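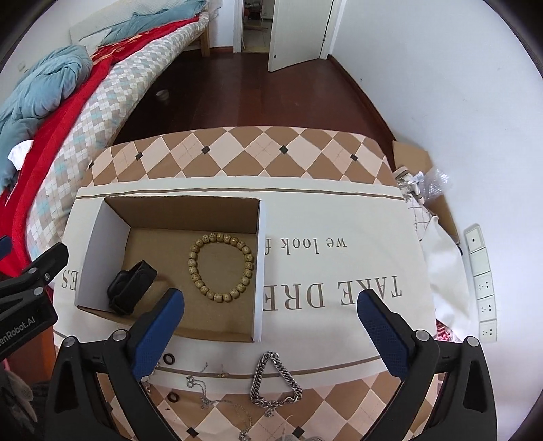 報道関係者各位
7月
ブルステディス(Brustedis)株式会社 住宅エネルギー調査部

家庭の給湯・暖房用燃料に関する調査結果を公表
ブロートン市とドルルヴィル町の1000世帯が回答、305世帯が入居後に給湯設備を変更

住宅分野の調査を手がけるブルステディス(以下、当社)は、ブロートン(Brorton)市およびドルルヴィル(Drulville)町の世帯を対象に実施した「家庭の給湯・暖房用燃料に関する調査」の結果をまとめました。本調査は、家庭で使われる熱の用途別の内訳と、設備の更新状況を把握することを目的としています。集計表は本日午前10時より、当社の資料窓口で閲覧できます。

調査の背景

家庭のエネルギー統計では、電力については契約単位の検針値がそろっているため、消費量の推移を比較的細かく追うことができます。一方、灯油、薪、木質ペレット、ボンベ式のガスなどは購入の時期と使用の時期がずれることが多く、販売量からは各世帯の年間消費量が見えにくいという問題がありました。とくに給湯と暖房を一台のボイラーでまかなう住宅では、どれだけの燃料が湯に使われ、どれだけが部屋を暖めるために使われているのか、住んでいる人にも分からない場合がほとんどです。

両自治体では、住宅の改修支援制度を見直すにあたり、断熱改修と給湯設備の更新のどちらに重点を置くかが議論されてきました。当社はこの検討に使える基礎資料を整えるため、自治体の担当課と調査項目を協議したうえで、訪問による聞き取りを行いました。

調査の対象と方法

回答を得た世帯は1000世帯です。このうち400世帯がドルルヴィル町、残りがブロートン市の世帯です。ドルルヴィル町は人口の割に戸建て住宅が多く、使われている燃料の種類も多いため、人口比よりも多めに割り当てました。両地域を合わせた集計では、世帯数に応じた補正を行っています。

聞き取りでは、主に使う暖房設備と補助的に使う暖房設備、給湯設備の種類と設置時期、直近の暖房期に購入した燃料の種類と量、浴室と台所での湯の使い方、住宅の建築時期と窓の仕様を尋ねました。燃料の購入量については、領収書や配達伝票の提示をお願いし、書類が残っていない世帯には配達の回数とタンクの容量を答えてもらいました。書類による回答と記憶による回答は、集計表の中で区別して掲載しています。

単身世帯、家族世帯、高齢者のみの世帯は別々に集計しました。学生寮、宿泊施設、店舗と一体になった住宅は対象に含まれていません。空き家と、週末だけ使われる住宅も除いています。

主な結果

1. 給湯設備の変更
現在の住宅に入居してから給湯設備を別の方式に変えた世帯は、305世帯でした。同じ方式の新しい機器に取り替えただけの世帯は、この数に含めていません。変更の内容では、暖房用ボイラーと一体だった給湯を切り離し、独立した給湯器を設けた例が最も多く、次いでガス給湯器から電気式の貯湯タンクへの変更が続きました。

変更のきっかけとしては、機器の故障を挙げる世帯が最も多く、燃料価格を理由とする回答を上回りました。故障してから数日のうちに機種を決めた世帯では、複数の方式を比べずに設置業者の勧める機器を選んだという回答が目立ちます。浴室の改装に合わせて計画的に変更した世帯では、見積もりを複数取っている割合が高くなりました。

2. 夏季のボイラー運転
給湯と暖房が一体の設備を使う世帯では、暖房の必要がない月にも、湯を沸かすためにボイラーを運転しています。聞き取りでは、こうした世帯の多くが夏の燃料消費を「ほとんどない」と答えました。しかし、配達伝票のある世帯で残量を確認したところ、夏の間にもタンクの燃料は減っており、回答との間に差がありました。配管が長い住宅、地下室にボイラーを置いている住宅で、この差が大きくなる傾向がみられます。

3. 補助暖房の使用
主暖房のほかに補助暖房を使う世帯は、両地域とも珍しくありません。ドルルヴィル町では薪ストーブ、ブロートン市では持ち運びのできる電気暖房器具が多く挙げられました。薪を使う世帯の一部は、自分の土地や親族の土地から薪を得ており、購入量として記録が残りません。この分については積み上げた薪の体積を測り、樹種を尋ねたうえで熱量に換算しました。含まれる水分の量は測定していないため、換算値には幅を持たせて掲載しています。

4. 温度の設定
貯湯タンクの設定温度を答えられた世帯は、独立型の給湯器を使う世帯で多く、一体型の世帯では少数でした。設定を入居時から一度も変えていないという回答は、集合住宅、戸建てのいずれでも多くみられました。取扱説明書が手元にないという回答も多く、とくに中古住宅を購入した世帯と賃貸住宅の世帯に集中しています。

5. 集合住宅での費用の分け方
共用のボイラーから各戸に湯を送る集合住宅では、費用を住戸の床面積で分ける方式と、住戸ごとの計量に基づく方式が併存しています。床面積で分けている建物の居住者は、自分の世帯で使った湯の量を知る手段を持っていません。計量に基づく建物でも、請求書では暖房と給湯が合算されている例があり、用途別の金額を答えられない世帯がありました。

地域による違い

ブロートン市では、中心部の集合住宅で共用設備の割合が高く、個々の世帯が燃料を選ぶ余地は限られています。市の周辺部では戸建て住宅が増え、ガスと電気の併用が一般的です。

ドルルヴィル町では、谷沿いの地区と高台の地区で燃料の構成が分かれました。谷沿いではガスの配管が通っており、高台では灯油と薪が中心です。高台の地区では、冬に配達車が入れない期間に備え、秋のうちにまとめて購入する世帯が多くなっています。このため購入した月だけを見ると消費が秋に集中しているように見えますが、実際の使用は春先まで続きます。集計表では、購入月ではなく推定使用月に配分した数値を併記しました。

調査責任者のコメント

当社住宅エネルギー調査部のフリーデリケ・ブリンクマン(Friederike Brinkmann)部長は、次のように述べています。
「給湯に使う燃料は、これまで暖房の付属のように扱われ、独立した数字として示されることがあまりありませんでした。今回の聞き取りでは、書類を出していただけた世帯とそうでない世帯とで、回答の精度に開きがあることも分かりました。夏の消費については聞き取りだけで結論を出すことはできず、計測が必要だと考えています」

計測調査の実施

この結果を受けて、当社は次の段階として、実測による調査を行います。対象は、今回回答した世帯のうち協力の同意を得られた300世帯です。計測器の供給と設置は、熱量計を製造するシュテッカー(Stöcker)社が担当します。

計測器は給湯管と暖房管のそれぞれに取り付け、流量と、往きと戻りの温度を記録します。記録は各世帯の計測器に保存され、当社の調査員が訪問時に読み出します。調査員の訪問は暖房期の前、途中、終了後を予定しており、日時は事前に世帯と相談して決めます。設置に伴う工事費と、終了後の取り外しの費用は当社が負担します。世帯の負担はありません。

賃貸住宅については、居住者のほかに所有者の同意も必要です。所有者への説明書類は当社が用意します。計測期間中に転居する場合は、連絡をいただければ機器を取り外し、それまでの記録だけを集計に用います。

計測の対象となった世帯には、終了後に自宅の結果をまとめた報告書を送付します。報告書には、月ごとの給湯用と暖房用の熱量、使用燃料への換算値、同じ規模の世帯との比較を載せます。機器の買い替えや特定の業者を勧める内容は含みません。

個人情報の扱い

氏名、住所および伝票の写しは、回答内容と切り離して保管しています。集計表は地区単位で作成しており、該当する世帯がごく少ない区分は隣の区分と合わせて表示しました。設置業者の名称に関する回答は公表しません。伝票の写しは照合作業の完了後に廃棄します。計測調査で得た記録についても、同じ手順を適用します。

数値を利用する際の注意

本調査は世帯への聞き取りに基づくもので、販売業者や供給事業者の統計とは範囲が異なります。両者を直接差し引きして比較することは避けてください。また、対象期間は一つの暖房期に限られるため、気温の影響を取り除いた長期の傾向を示すものではありません。給湯と暖房が一体の世帯の用途別内訳は推計値であり、計測調査の終了後に改定する場合があります。

記事等で引用される際は、出典として「ブルステディス 家庭の給湯・暖房用燃料に関する調査」と明記してください。図表を加工して掲載する場合は、加工した旨を添えてください。

公表資料

調査報告書(本文)
集計表(地域別、住宅の種類別、世帯構成別)
調査票および調査員用の手引き
薪およびペレットの熱量換算の手順書

報告書の印刷版は、ブロートン市の中央図書館とドルルヴィル町役場の住宅窓口にも備え付けています。

会社概要

ブルステディスは、ブロートン市に本社を置く調査会社です。住宅の設備、修繕、居住費用に関する調査を自治体や住宅管理者から受託しているほか、自主調査の結果を公表しています。

本件に関するお問い合わせ

ブルステディス 住宅エネルギー調査部 広報担当
受付時間 午前9時から午後4時まで
計測調査に協力いただける世帯からの連絡も、同じ窓口で受け付けています。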